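Prunska have a new record out in November, their first in six years, and I've been playing the advance copy most evenings since it came. It's called Canness and it has 10 songs on it.

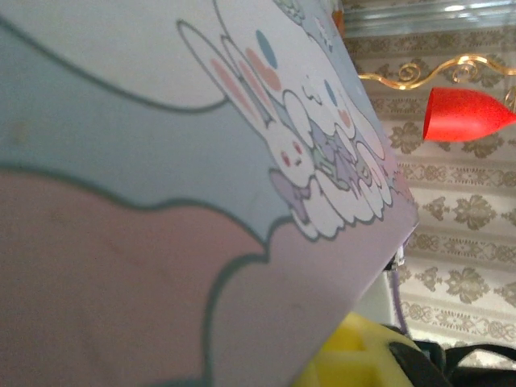
The line-up has changed again. Booker Kincaid is still on guitar and vocals, but Kofi Zakaria has taken over the drums and the whole thing sounds lighter for it. Shoshana Holloway plays bass on all but one track. They recorded it in Hollilstead, mostly live, with very few overdubs.

I first saw them play to a small crowd upstairs in a pub, so it's odd to read that the launch show is in a hall that holds 559.
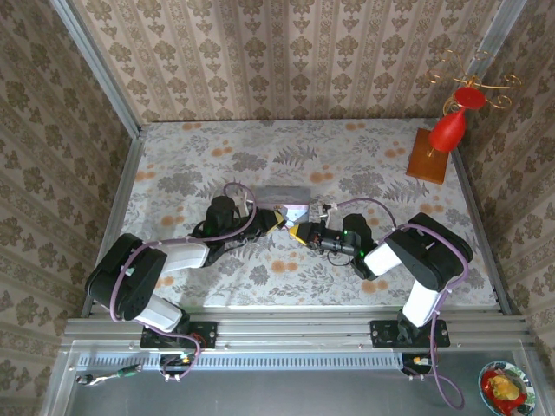 Two arms over the flowery tabletop.

Side one is the stronger half. "Pacheco" opens with a slow organ part and takes its time, and the chorus only comes round twice. I would have put it last. 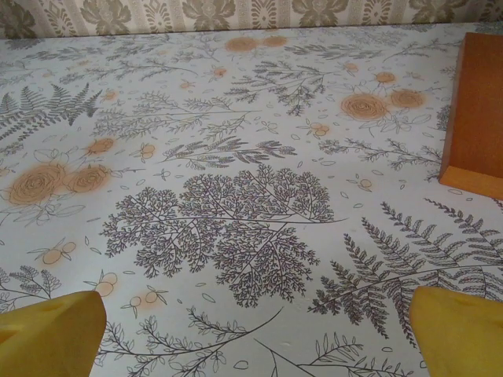 Side two is quieter and I'm still making up my mind about it. The closing song is mainly Kincaid and a piano, with a string part that repeats under him all the way through. It goes round and round like the floral medallions on that damask wallpaper, and by the fourth listen I'd stopped wanting it to change.

The vinyl is limited to 2,000 copies. Mine will be the black one.

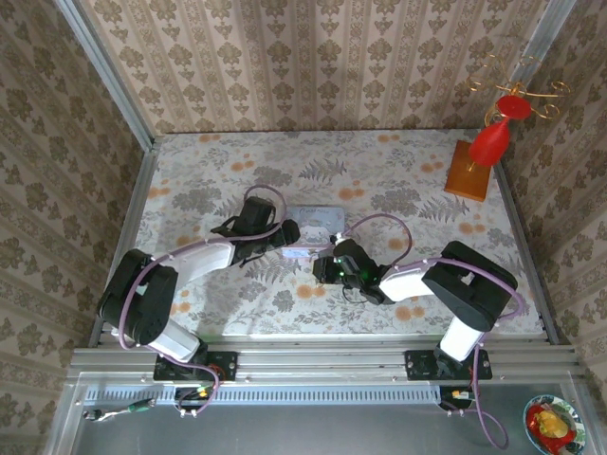 Is it a good place to start with Prunska?

I'd start with the first album and come to this one after.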